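Wiltel opens memory-fitting project at Redton workshop

Robot to learn a job most people do once and then avoid

REDTON, October 2022 -- Wiltel has begun gathering examples for Sokol, a learning system meant to take on the fiddly end of computer refurbishment. First up is the memory module, a small green stick that has humbled many a confident adult with a screwdriver.

Operators guide the arm through each attempt while the cameras and joint sensors record. Each recording becomes one example. The first batch calls for 100 of them, and the company concedes that the colour of the paint in the Redton workshop has become a topic of conversation.

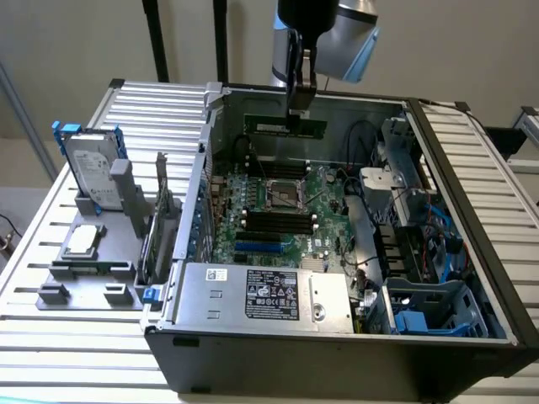
What the system is meant to learn

Older office towers make a fair classroom. The slots are narrow, the cables go where they please, and the space was laid out for human fingers by someone who may not have liked them.

Sokol learns from the arm's movements together with the view from the wrist camera, which gets in close among the slots and connectors.
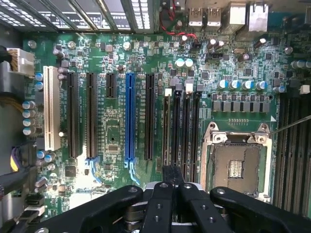
Clumsy attempts are kept as well, labelled as such. Wiltel's view is that a system shown only tidy work will have no idea what to do when a module goes in crooked, and that its operators should get some credit for providing so much crooked material.

Each session lasts 2 hours, after which operators swap out. The limit was set in July, following a frank exchange about wrists and patience.

The hard part is the push. Too gentle and the module sits there looking installed. Too firm and the motherboard joins a growing pile in the hallway.
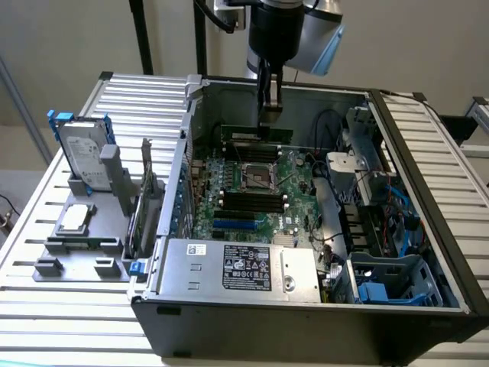
Next steps

Training on the first batch will be done at Wiltel's Steltholm office. The target is 99 modules seated out of every 100 tried, a figure the operators have asked not to be measured against themselves.

Expansion cards and hard drives are to follow. Wiltel has no plans to teach the system to find a dropped screw.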